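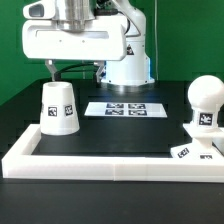
Speaker notes: Getting a small town library to lend more than books
Sumathi Chettiar, Modthorpe Public Library
2019-06-20

Opening
Thank the hosts. Say where Modthorpe is, since most of the room will be from the coast. Mention that Narayanan Varma did the cataloging work and will take questions on that part.

Where we started
Two shelves behind the front desk, no labels, a paper sign-out sheet. People borrowed the sewing machine and the cake pans. Everything else sat there. The old sheet had no due dates on it, so we were always calling people.

What changed
We moved the collection into the Kurian room and put every item in the regular catalog. Each one got a barcode, a bag or bin, and a card listing its parts. Pause here and read the pressure canner card out loud. It gets a laugh and it shows how much detail we needed.

Numbers
448 loans in the first full year. Some 189 of those went to people who had not used their card in a long time. Don't go into the branch breakdown unless asked.

Loan rules
7 days, one renewal, no holds on seasonal items. We tried longer loans and the waiting list for the carpet cleaner got out of hand. Late fees are the same as for DVDs.

Problems
Missing parts, mostly attachments. Cleaning takes staff time and we did not budget for it. The tent came back in October with a broken pole and we could not match it. Insurance question will come up: our policy covers it, theirs may not, tell them to call their own agent.

If there is time
The Flilleven branch wants garden tools. Talk about storage and the shed.

Questions
Repeat each one into the microphone. Handouts are on the table by the door.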